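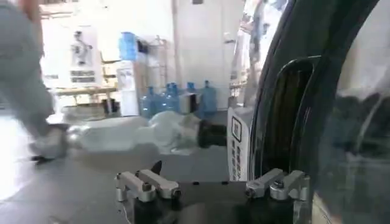
Unplanned Contact at a Reflective Door: Findings from the Ondell Trial
Speaker notes, 20 minutes plus questions

Slide 1: Title
Thank the organizers. State that Ernik operated the mobile arm and that Ondell provided the room and the equipment. Both parties have agreed to the release of these findings. No injury occurred. Say this early, as the question will otherwise be asked during slide 3.

Slide 2: The task
The arm was to approach a round door, stop short of it, close the fingers on the handle and pull. The gripper is the two-finger Stüber unit. The planning software is Golis, in the version installed in January. The trial covered 371 approaches in total. The first 200 were run at reduced speed and gave no cause for concern.

Slide 3: The event
Read the sequence slowly.
At reduced speed the stop distance was set at 50 millimeters from the door. The same setting was carried over when the speed limit was raised. On the approach in question, the planner placed the door surface deeper than it was. The arm continued past the stop point and the left fingertip met the door. The force limit tripped and the arm held position. The operator pressed the emergency stop.
Damage was limited to one fingertip and a scratch on the door.
Pause before moving on.

Slide 4: Why the distance was wrong
The depth estimate relied on matching points between successive wrist camera views. On a matte panel this is adequate. On a polished surface, many of the points that can be matched belong to the reflection, and the planner treats them as if they lay behind the door.

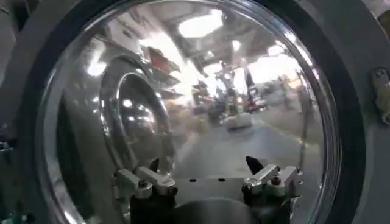 Figure 2. Wrist camera view at the round opening, with the room reflected in the curved surface.

Point out the ceiling lights and the floor in the reflection. To the planner, these are usable features at a believable distance. The rim is the only part of the assembly that gave consistent depth in our later checks, and the version in use gave it no special weight.
If asked about lighting: we repeated the test with half of the room lights off. The error became smaller but remained.

Slide 5: The second finding
This was not part of the original fault report. During the review we found that the walking route through the room passed within reach of the arm. Floor marking had been planned and was postponed. The speed limit for shared space had been applied by hand, and it was missing from the configuration for the faster runs.
State plainly that this was an Ernik error. We consider it more serious than the contact itself.

Slide 6: Corrective measures
Trials were suspended for 72 hours.
The stop distance is now checked against a second sensor that does not depend on the camera.
The shared space speed limit is locked and cannot be changed from the operator screen.
The planner rejects any door estimate that disagrees with the measured position of the rim.
The route past the arm is closed while the drives are enabled.

Slide 7: Open items
Curved glass has not been tested. Golis has received our recordings, and a revised depth filter is under review. We have no results to report on it yet, and please do not speculate if pressed.

Questions
Refer requests for the raw logs to the Ernik safety office. The fault report may be shared in full.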